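How to get yellow marks out of old white cotton?

Posted by Homiment, 2nd October

Hello everybody. I have a white cotton duvet cover which was in a closet in my parents' house for many years. Now it has yellow marks along the folds. I washed it two times with normal detergent and the marks are still there. I do not want to use chlorine bleach, my sister told me it makes old cotton weak. Is there a softer method? My washer is a top loader, if this matters.

Jafarzadeh
2458 posts

Please try oxygen bleach, the powder kind. Dissolve it in hot water in the bathtub, put the cover inside and leave it for 8 hours. Push it under the water from time to time, the air makes big bubbles under the cloth. After this you wash it as usual. For my tablecloths I had to repeat the soaking, so be patient. Do not iron before the marks are gone, the heat can fix them.

Irnthorpe

just use bleach, its fine

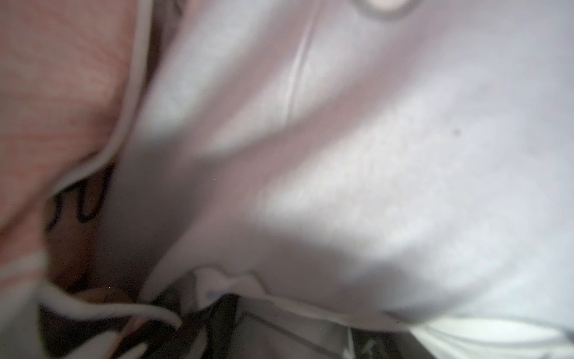 Sarer

I do not agree with the bleach answer. Chlorine can make old marks more yellow, and it happened to my pillowcases. The soaking is correct, but first check the care label for the highest temperature. If there are metal snaps, look at them for rust, because oxygen bleach does not remove rust. For rust I use lemon juice and salt, then I rinse 3 or 4 times. Drying in the sun also helps with white cotton.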